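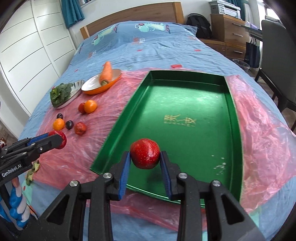
Erdbeere zwischen den blauen Fingerpolstern, darunter das grüne Tablett.

Handgreifer im Paar einrichten: Obst aufnehmen und ablegen

Diese Anleitung gilt für das Greiferpaar aus dem Einsteigerpaket, das Gernari seit Februar verleiht. Geübt wird auf einem weichen Untergrund, im Beispiel auf einem Bett mit Plastikfolie.

1. Folie auslegen. Falten stören nicht, solange das Tablett ruhig liegt.

2. Beide Greifer in die Hand nehmen und mehrmals leer schließen. Die Polster müssen gleichmäßig aufeinandertreffen. Tun sie das nicht, die Schrauben am Gelenk nachziehen.

3. Mit festen Früchten anfangen, also mit Äpfeln oder Mandarinen. Erdbeeren kommen zuletzt – sie bekommen schnell Druckstellen.

4. Frucht von oben anfahren, langsam schließen, kurz halten, über dem Tablett absenken und öffnen. 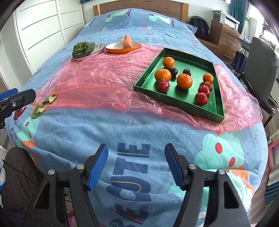 Ausgabe 4, Seite 9

Äpfel, Mandarinen und Pflaumen liegen im Tablett, die Finger sind offen. Von dieser Haltung aus beginnt jeder neue Durchgang. Zwischen den Früchten sollte Platz für beide Finger bleiben, sonst schiebt man die Nachbarn mit.

Zum Schluss die Polster mit einem feuchten Tuch abwischen. Fruchtsaft macht sie rutschig. Ersatzpolster gibt es bei Bonero im Zweierpack.

Text: Iraís Montes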